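Reading time: 3 minutes
Print this article | E-mail this article 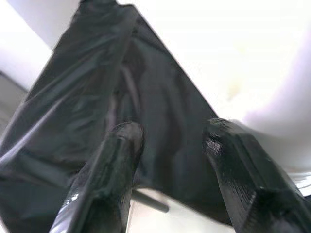

Every spring the schools and colleges in our area send teams to the Malmont meet, and every spring the same kind of project wins. A machine does one thing very quickly, the crowd claps, and the cup goes home in somebody's car. I have helped with the judging there, and I have voted for those machines myself. I now think the prize is pulling our students towards the wrong work.

The robotics club at Imville meets on Thursday evenings. Its budget this year was 1000 euros, of which 249 went on replacement parts before the winter break. The club chose furniture as its theme: a small stool with a plastic seat and legs that screw in, and two arms working on it together. It is a dull object and the students knew that when they picked it. Clémence Besson, who runs the club and teaches maths in the same building, told me she had argued for something more cheerful and lost the vote.

I think the students were right. A stool is a hard thing for two arms to deal with. The legs stick out and get in the way. If one arm pushes the seat a little, the other has to know about it or allow for it. A thread has to be started straight, and anybody who has put together flat-pack furniture knows how easy it is to start one crooked and keep turning. People manage this by feel. The students have had to work out what "feel" means in terms of force, angle and patience, and write it down in a form a machine can use.
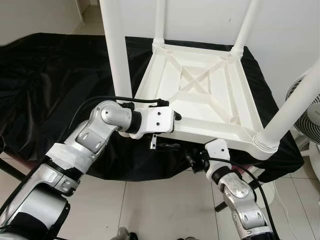 Much of that work is invisible to a judge. The Imville team keeps a log of its attempts, and when I last read it there were 145 entries. Most are a line long. Some say only "slipped" or "too far left". One takes up 2 pages and deals with a single grip on the rim of the seat, with three different handwritings disagreeing in the margin. I learned more about those students from that entry than I have from any display board.

At Malmont, a team gets a few minutes on the floor. There is no mark for the log. A project that finishes a simple job will beat a project that gets most of the way through a difficult one, and teams have noticed. Atance, which used to bring strange and ambitious things, brought a sorting machine last time and did well with it. I don't blame them. Their coach has to show the school something for its money.

The usual answer is that a competition needs a clear result, and that reading logs would take the judges all weekend. The first part is fair. The second is less so. We ask for the entry forms a month ahead, and we could ask for the logs at the same time. Barrientos, the firm that pays for the hall, has never set any rules about how the points are given. The rules are ours and we could change them.

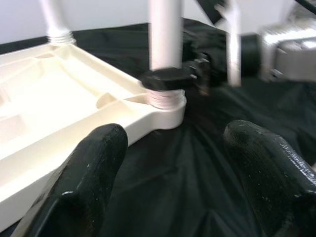 I would give a third of the marks to the record of the work, and I would let each team choose one failure to talk about on the day. They should be asked what they tried, what they expected and what they changed afterwards. A student who can answer that has learned something useful even if the leg never goes in. At the moment that student goes home with nothing, and the following year joins the team with the sorting machine.

There is a cost. Parents and younger brothers and sisters come to see things move, and a talk about screw threads will lose some of them. We could keep the speed event for the afternoon and hold the talks at ten in the morning, when the hall is half empty anyway. The proposal is going to the other judges before August, and I would like to hear from coaches, including those who disagree.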